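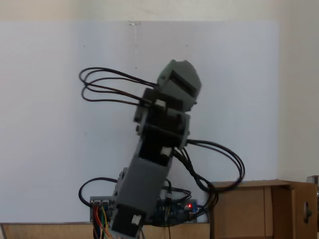

One reader wrote to us in the spring that she would believe in household robots on the day one of them emptied her dishwasher without breaking a glass, and not a minute sooner. I took her letter with me to Sellon, where the small workshop called Dinura builds and trains desktop arms, and I read it out loud before I had even taken my coat off.

The woman who started Dinura laughed for quite a while. "She's right to wait," she said. "I have a dishwasher too, and I empty it myself every morning, usually while thinking about robots."

We had planned on an hour and ended up talking through most of the afternoon, with a pot of tea going cold between us (my fault, I ask long questions). Her current project is named Zilari, and its whole ambition, as she put it, is tidying up. Somebody leaves a thing on a table, and the arm picks it up and puts it where it belongs. For now the thing is a small green cube and the place it belongs is an open cardboard box.

"People come in and they look at the cube and I can see them being polite," she told me. "But picking something up is most of housework, if you think about it. Socks, toys, spoons, the mail. If we can't do the cube, we can't do the socks."

I asked how long she had been at it. Two years, she said, and the first of those went mostly to cables and brackets and motors that got too warm.

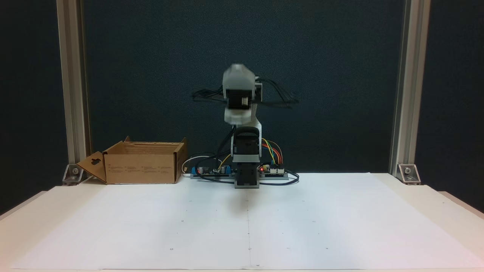 What goes wrong

She was very open about the failures, more than I would have been in her place. One afternoon she ran 54 tries at the same simple task and wrote each one down in a notebook, and the pages she showed me were full of small complaints in pencil. Gripped a corner. Went to where the cube used to be. Let go too early.

"A toddler drops things too," she said, "but a toddler looks down and sees that it's gone. Ours will carry nothing across the table with great confidence. Teaching it to notice - that's what I spend my days on now."
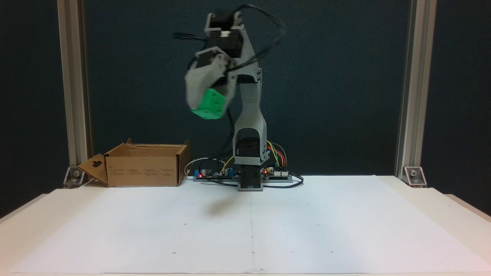
Soft things are worse, by her account. A cube keeps its shape when you squeeze it, and a dish towel has a new shape every time you touch it, so the arm has to guess all over again. She has tried towels on evenings when she felt brave. She would not tell me the score.

I wanted to know whether shops were any closer than homes, and there she brightened up. Kratochvíl, a hardware store a short drive from Sellon, has been asking her about sorting returned parts into bins at the back counter. The bins stay put, the light is the same all day, and a dropped hinge does no harm. "A store like that could have something useful long before a kitchen does," she said. "A kitchen moves around on you! The cat walks through it, somebody leaves a pan out, the sun comes in low. I'd love to promise people a kitchen. I just can't do it with a straight face." 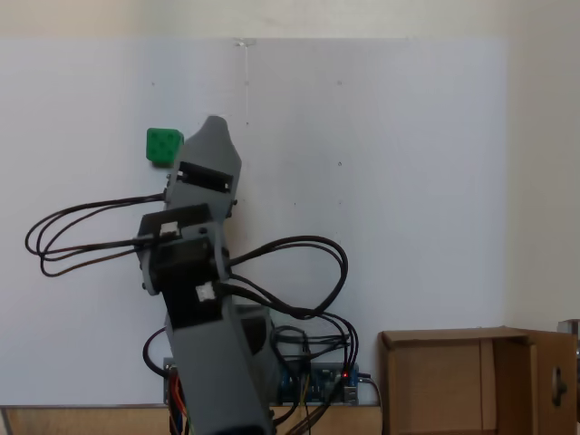
She is also in no hurry to make the arm bigger. A small one can bump into things and no one gets hurt, and when a printed piece cracks she prints another one overnight and puts it on with her morning coffee. The parts that wear out are cheap, and she likes it that way, even if visitors sometimes expect something taller with a face on it.

Before I left I asked what I should write back to our reader with the dishwasher. She thought about it while she rinsed the cups.

"Tell her plastic bowls first," she said. "Plastic bowls, all the same size, in the same rack. Glasses after that, and I wouldn't want to put a year on the glasses."

She hopes to have the arm sorting hinges from brackets in October, and she has invited me back to watch. I said I would come, and that I would bring better cookies this time.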